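PIRKACH AUTOMATION NEWSLETTER
Products and Services

Evaluation Service for Tabletop Sorting Now Open to Outside Teams

Pirkach is pleased to announce that its tabletop evaluation service, offered until now only to holders of a maintenance agreement, is open to any organization considering a small robotic arm for sorting and placing work. Applications received by March 28, 2024 will be scheduled in the first intake. A second intake is planned for August.

The service is intended for laboratories, training centers and light assembly shops that wish to see how an arm and a two-finger gripper manage a defined set of objects before they commit to a purchase. Clients may send their own arm and control software to our site or reserve one of the arms we keep for the purpose. In either case the work is carried out by our staff, and the client receives the complete record.

Each evaluation is built on the Grorex object set, which the client may supplement with parts of its own. The basic exercise uses foam blocks, tennis balls and shallow plates in more than one color. Objects are assigned to a plate at the start of the exercise, and the arm is asked to move them one at a time. The blocks test alignment of the fingers with a flat face. The balls test the approach, as a poorly centered grip will push a ball away before the fingers close.

Efraín Quispe, who directs the service, advises clients to begin with the basic exercise even when their final application is more demanding. "A team that brings only its own parts has nothing to compare them with," he said. "We ask for the standard objects first, and we repeat them at the end of the booking."

Recording is included in the fee. Views are taken from beside the table and from the head position, so that a grip hidden by the wrist in one view may be checked in another.
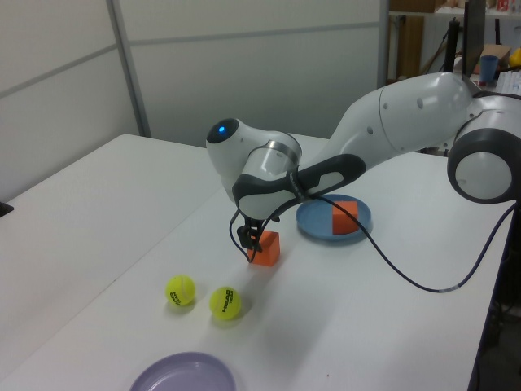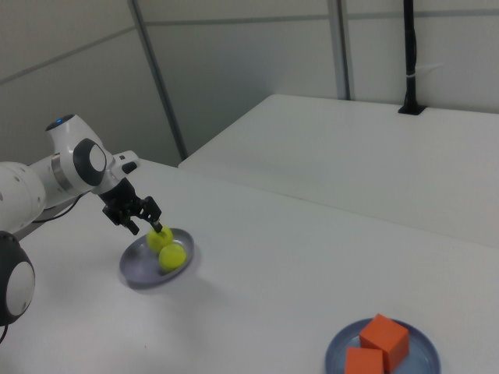
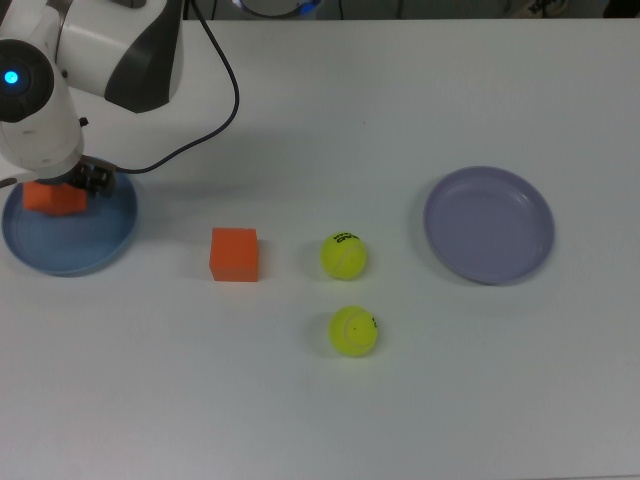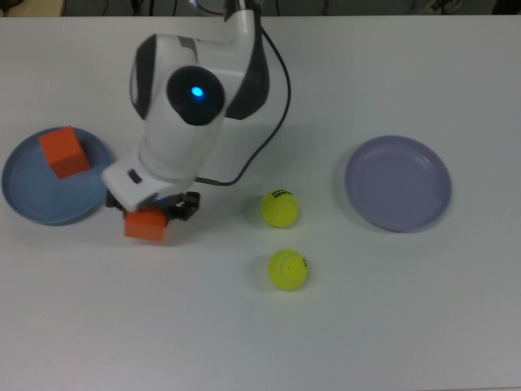
Block and ball handling with a two-finger gripper at the white evaluation table.

What the Booking Includes

A standard booking covers 3 working days at the table. The first is given to installation, calibration and a safety check. The remaining time is used for recorded attempts, up to 228 in all, depending on the speed of the arm and the number of times the table must be reset. Clients who need additional time may extend the booking if the table is free.

At the close of the work the client receives:

Recordings of every attempt, including those that were stopped by the operator
A log giving the object, the starting position, the assigned plate and the result
A written report of 44 pages or fewer, with comments on grip, approach and cable routing
One review call with the engineer who ran the table

Cable routing was added to the report at the request of earlier clients. A loop of cable that clears the table in one pose may drag or catch in another, and the matter is often left until after an arm has been installed. The report notes the poses in which the cable came near an object or a plate and suggests where a clip or a shorter run might be considered.

Results are reported separately for blocks and for balls. We do not issue a combined score, and we ask clients not to present our figures as a certification of their equipment.

The Osman Scheduling Desk

Reservations are handled by the Osman desk, which also arranges shipping for clients who send their own equipment. The desk will need the weight of the arm, the bolt pattern of its base, the type of gripper and the power supply required. Equipment should reach our receiving area no later than four working days before the booking begins. Crates are stored on site and returned with the equipment.

Hazel Kowalczyk, scheduling manager, asks that clients name a single technical contact when they apply. Changes to the object list are accepted until the equipment has been received. After that point, new objects may be added only at the end of the booking, once the standard exercise has been completed.

Clients may attend in person or follow the work remotely. Visitors are asked to remain outside the enclosure while the arm is powered.

Fees and Eligibility

Holders of a current maintenance agreement will continue to pay the member rate. All other organizations will pay the general rate, and schools may apply for the Nutalberg reduction by including a letter from the head of department. Rate sheets are sent on request and remain valid for the intake in which they were issued.

Application forms may be obtained from the Osman scheduling desk. Completed forms should be returned to the same desk, with the object list attached.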